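From: Eberhard
To: Plitmont kitchen and home woodwork list
Subject: Re: [plitmont-wood] Oil for bamboo, second try

Hello all,

I answer below the quoted part, I hope this is the correct manner for this list.

> I have one end-grain board and two bamboo ones. The end-grain board
> drinks the oil like a sponge, but on the bamboo ones it just stays on
> top and is sticky the next morning. I used the Padent board oil, the
> 490 ml bottle, and I followed the label (three coats, one hour between
> them). Is the oil bad, or is bamboo not suitable for oil at all? I am
> close to sanding everything down and using varnish.

Please do not use varnish on a surface where you cut. The knife opens it after a few weeks, the water goes under, and then you have gray spots that you can only sand out. I did this with my first board and I was sorry.

I do not think that your oil is bad. Bamboo is a grass, and the strips in a board are pressed together with glue. Both things make it take much less oil than maple or beech. Three coats on the label are written for hardwood. For bamboo I use one thin coat, wait 20 minutes, and wipe off everything that the cloth can take. Then I leave it standing on its edge until the next day. If it looks dull in the morning, I do it again. If not, I stop.

For the sticky boards you have now: warm water, a little dish soap, a soft brush, then dry with a towel. Sometimes it needs two rounds. Sanding is the last step, with 320 paper, and only along the grain.

The groove is a special case. The oil collects there and stays when the rest is already dry, so I go through it with a cotton swab at the end.

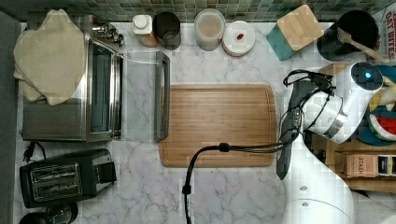
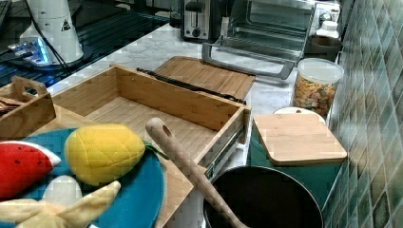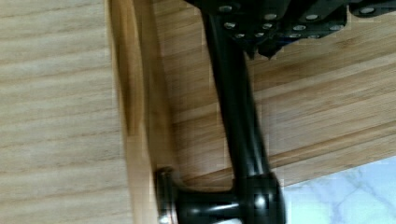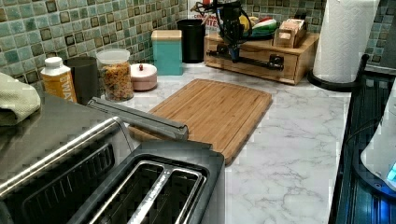
Can I use the same oil for a bamboo drawer box?
You can oil the inside and the outside faces, very thin, but keep the oil away from the metal slide, where it catches dust and makes the drawer run heavy.

Some words about the price, as it was discussed here in April. The Padent bottle costs more than the plain mineral oil from the pharmacy, and for bamboo I see no difference between them. The Skeltum wax is another thing. I put it on after the oil, a piece as big as a pea for one side, and water stays in drops on it for a long time. One tin lasted me 7 months with four boards. I would not buy the big tin, it becomes hard on the top before you reach the bottom.

One question from my side. The archive has a message, number 309, where a member recommends walnut oil for boards. The attachment does not open for me, and the follow-up, number 149 in the old numbering, is only half there. Does anybody still have the complete text? I am careful with nut oils - we have a guest with an allergy quite often - but I would like to read how long it needed to dry.

Please write to the list if the soap was enough. If it is still sticky after two rounds, tell us also how warm your kitchen is, in a cold room everything takes longer.

With kind regards,
Eberhard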